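Wirstead Shared Workshop
Equipment Review Group – minutes of the July meeting

The meeting opened at 15 past two. The minutes of the last meeting were agreed without changes.

1. Pathak hand-held gripper kit, trial offer

The group went over the offer from Pathak. The kit is a pair of hand-held grippers with cables, a recording program and a year of phone support. It is used to record people doing table tasks, and the recordings are then used to train a robot arm. The quoted price is 1,000 a month on loan, with the option to buy at the end of the term.

Points raised:

Recording. The trial set now stands at 357 recordings. Pouring and stacking tasks make up most of them. Over 15 were thrown out for bad tracking and will be done again.

Comfort. Two members found the grips tiring in long sessions. It was agreed to keep sessions short and to ask Pathak for a smaller handle.

Cables. The present cables get in the way on the far side of the table. Pathak offers a longer set at extra cost. No decision – the group wants to see the set first.

Spare fingers. The offer does not say how many pairs are included. To be asked.

2. Pastness software

The Pastness add-on sorts recordings by task name. It worked on the office computer but would not install on the older laptop. The group will not pay for it until this is fixed. Item carried over.

3. Kitchen task list

The list was approved with the water glass and sugar tasks kept in. Soup cans were dropped.

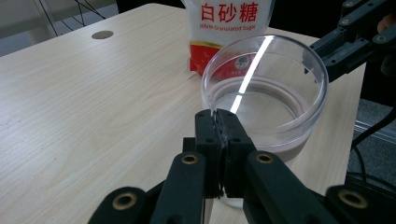 PRUKDALE, July – The second part of the meeting was held at the Prukdale site, with both grippers out on the cup task. The group agreed to extend the loan by one month and to put off the question of buying.

Actions: written answer from Pathak on spare fingers and handle size; laptop to be tried again with Pastness; room booking to be moved to Thursday.

The meeting closed at 4:30.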